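Tracing a grandfather through the Lumari Hall labor lodge

Elvia Medrano
Jan 7, 2025

Hello, everyone! My grandfather worked at the Warraich mill in Plernari and belonged to the lodge that met upstairs at Lumari Hall. My aunt swears he spoke at the big strike meeting one May, and I would dearly love to find his name in writing. All I have is his dues card, number 1614. Where should I start?

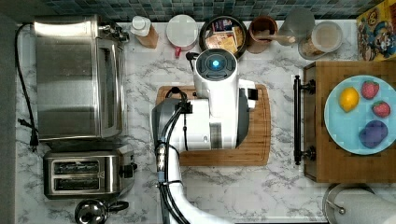 Replies to Elvia

Consuelo Magaña

What a lovely thing to have kept, Elvia! Start with the lodge minutes at the Plernari library. There are 18 bound volumes, and the speakers are usually named in the margin – the spelling wanders, so try every version of Medrano you can imagine.

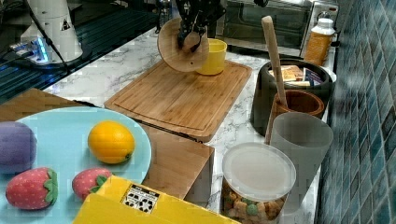
Did the lodge keep a separate book for dues?
The dues were entered in the back pages of each minute book, by card number, so look there for 1614.

I spent two happy winters with those volumes, and the handwriting gets easier once you know the secretary's habits.
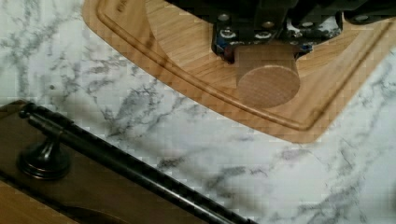
He wrote his sevens like ones, for instance, and he put visitors from the Itora lodge in a list of their own. Volume 9 has the strike meetings. Bring a pencil, pens have to stay at the desk.

Gumaro Lozano

Try the newspaper too. My uncle was in it a lot.

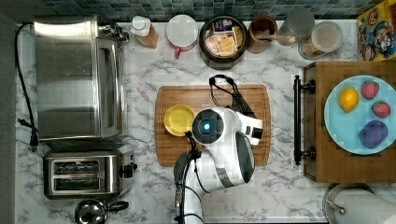

Mostly for bowling, but they printed the strike speeches as well, on page 2 as I remember it. Good luck with your search!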